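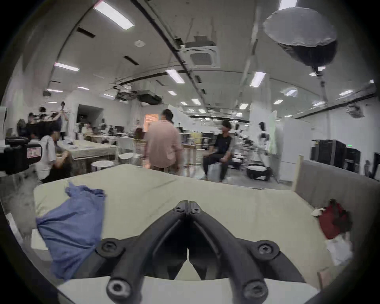
Folding a shirt takes most people a few seconds, and most people would struggle to say how they do it. Ifigeneia Gkikas has spent much of her working life trying to put it into words.

She runs the folding classes at Loststead, a shared workroom in Kurnora where people come to learn the plain end of laundry: sorting, smoothing, folding, putting away. The classes began in December with one table and a basket of old tea towels. By 24 April 2021 the basket had grown to 440 pieces, nearly all of them donated.

Beginners start with a single cloth, dropped on the table in a heap. They have to find two corners before they do anything else. Gkikas gives them 20 tries and doesn't say much during the first few.

"People grab the middle and shake," she says. "Sometimes you get lucky. Mostly you get a different heap."

Her own method is slow. She pulls one edge toward her until a corner shows, runs a finger along the hem to the next, then lays the cloth flat and presses outward from the centre. Cotton stays where it's put. Synthetics slide, and fleece springs back – she leaves fleece for the third class.

Table height matters more than she expected. The tables she used at her old job with Farquharson, a linen service that handled around 3000 sheets a week, were set for tall men and gave her a sore neck. A pale surface helps as well, as a dark hem is easy to find on it. White napkins are another matter, and she keeps a navy towel to spread under those.

The colours in the basket have no system. Blue is for practice only by habit, and the red things tend to be washed apart until she trusts them.

A second set of classes is planned for Potau, where the hall has better light but nowhere to store the linen. Gkikas is looking for shelves. She would also take fitted sheets, any size, elastic still working.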